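Why Do Things Have Color?

By Xiuying Yin
Updated 2022-12-21
Reading time: a little longer than brushing your teeth

Look at a ripe tomato on a kitchen counter. It is red. Now wait until night, close the door, cover the window and turn off every light. The tomato is still on the counter and nothing about its skin has changed, but you can't see any red. You can't see the tomato at all.

Color needs three things: light, an object for the light to land on, and an eye and brain to pick up what comes back. Take away any one of them and there is no color to see.

What is in white light?

Sunlight looks white, or sometimes a bit yellow. It is really a mix of many colors traveling together. You can see them spread out in a rainbow. When sunlight goes into a raindrop, it bends. Violet light bends a little more than blue, blue bends more than green, and red bends the least. The colors spread apart, bounce off the back of the drop and come out in bands.

A piece of glass with slanted sides, called a prism, does the same job. So does the edge of some fish tanks, or a glass of water on a sunny windowsill. If you have ever found a small patch of rainbow on the floor, look for the thing that bent the light.

Waves of different sizes

Light travels as waves, a bit like ripples on a pond. The distance from the top of one wave to the top of the next is called the wavelength. In light, this distance is very tiny. Scientists measure it in nanometers. There are one million nanometers in one millimeter, and a millimeter is the smallest mark on most school rulers.

Red light has the longest waves we can see. Violet light has the shortest. Green is in between. Light with a wavelength of 503 nanometers looks like a slightly bluish green.

There are waves on either side of the ones we see. Ultraviolet is just past violet, and it is the part of sunlight that gives you sunburn. Infrared is just past red. You can't see infrared, but you can feel it as warmth when you hold your hand near a heater. Bees can see some ultraviolet, and many flowers have patterns on their petals that show up in ultraviolet and are hidden from us.

Soaking up and bouncing back

When light lands on something, part of it may be soaked up. The word for this is absorbed. Part of it may bounce off. The word for that is reflected.

A tomato skin absorbs most of the blue and green light that falls on it. It reflects mostly red. The red light travels to your eye, and you say the tomato is red. A lemon reflects red and green light and absorbs blue. When red and green light reach your eye together, you see yellow.

Leaves are full of a green material called chlorophyll. Plants use it to catch light and make their food. Chlorophyll absorbs a lot of red and blue light and not so much green, and some of that leftover green comes back out to us. In the fall, many trees break down the chlorophyll in their leaves. Yellow and orange materials that were in the leaf all summer can then be seen. The bright reds on some maples are different. They are made fresh in the fall.

What about white, black and shiny?

White things reflect nearly all the colors in light. Snow, milk and printer paper all do this. Black things absorb nearly all of them, so very little light comes back to your eye.

The light that is absorbed doesn't vanish. Its energy warms the object up. Try walking barefoot on a light sidewalk and then on a black driveway in the summer – or better, just touch each one quickly with a finger. The driveway will be hotter. A black shirt also warms up faster in the sun than a white one made of the same cloth.

Shiny metal is another case. It reflects a lot of light, like white paper does, but in a neater way. Paper is rough when you look at it up close, and light bounces off it in every direction. Smooth metal sends light off at a matching angle, the way a ball bounces off a flat wall. This is why you can see bright spots and reflections in a spoon and not in a sheet of paper.
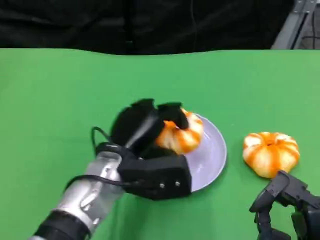

Green, black and silver: the tabletop, the cloth behind it and the shiny metal on the left each send back light in a different way.

Even a thing that is all one color may not look the same all over. Hang up a plain bath towel and look at the folds. The parts that face the lamp look lighter. The parts tucked away look darker. The dye in the towel is the same from top to bottom, but less light gets into the folds, so less light comes out.

Painters use this all the time. To make a flat circle look like a ball, they make one side lighter and the other side darker. If you draw, try it with a single colored pencil. Press softly where the light would land and harder where the shadow would be.

How your eyes tell colors apart

Light goes into your eye through the pupil, the black dot in the middle. It lands on the back of the eye, on a thin layer called the retina. The retina has two main kinds of cells for seeing, and they are named after their shapes.

Rods work in dim light. They are good at noticing light and dark, but they can't sort out colors.

Cones work in brighter light, and they are the ones that let you see color. Most people have three types. One type responds most to short waves, one to middle waves and one to long waves. Your brain compares the signals from the three types and works out a color. Orange, for example, sets off the long-wave cones a lot, the middle-wave cones somewhat, and the short-wave cones hardly at all.

At night your cones don't get enough light to work well, and your rods take over. A dark bedroom looks mostly gray for this reason. The red blanket and the green blanket may look almost the same until morning.

Some people have cones that work differently, or have one type missing. This is called color blindness, although most people who have it do see plenty of colors. Red and green are the ones that get mixed up most often. It is more common in boys than in girls. Good maps and games use shapes or labels along with colors so that everyone can read them.

Animals see color in their own ways. Dogs have two types of cones. They see blues and yellows, but red and green are hard for them to tell apart. A red ball in green grass is harder for a dog to spot than a blue one. Many birds have four types of cones.

Mixing paint and mixing light

If you mix yellow and blue paint, you get green. If you mix every paint in the box, you get a muddy brown. Each paint absorbs some colors, so the more you mix in, the less light comes back.

Mixing light works the other way. Each light you add makes the mix brighter. Red light and green light make yellow. Red, green and blue light together make white. A television or tablet screen has tiny red, green and blue lights packed closely side by side. By making some brighter and some dimmer, the screen can show you a banana, a shark or a sunset.

Try it: change the light

You will need a flashlight, clear red plastic wrap or a red candy wrapper you can see through, a rubber band, and a few small things of different colors. Something white, something red and something green will do.

1. Cover the front of the flashlight with the red wrap and hold it on with the rubber band. Use 2 layers if the wrap is thin.
2. Put your things on a sheet of white paper.
3. Make the room as dark as you can and wait for your eyes to get used to it.
4. Shine the red light on each thing. Write down what color it looks.
5. Turn on the room light and compare.

The green thing will look very dark. It absorbs red light, and red is nearly all it is getting. The white thing and the red thing may look so much alike that you mix them up.

Don't shine the flashlight in anyone's eyes.

Words to know

Absorb: to soak up.
Chlorophyll: the green material in plants that catches light.
Cones: cells in the eye that let us see color.
Reflect: to bounce back.
Retina: the layer at the back of the eye where light lands.
Rods: cells in the eye that work in dim light.
Wavelength: the distance from the top of one wave to the top of the next.

Science check by Hongmei Xue. Edited by Rosalía Moya.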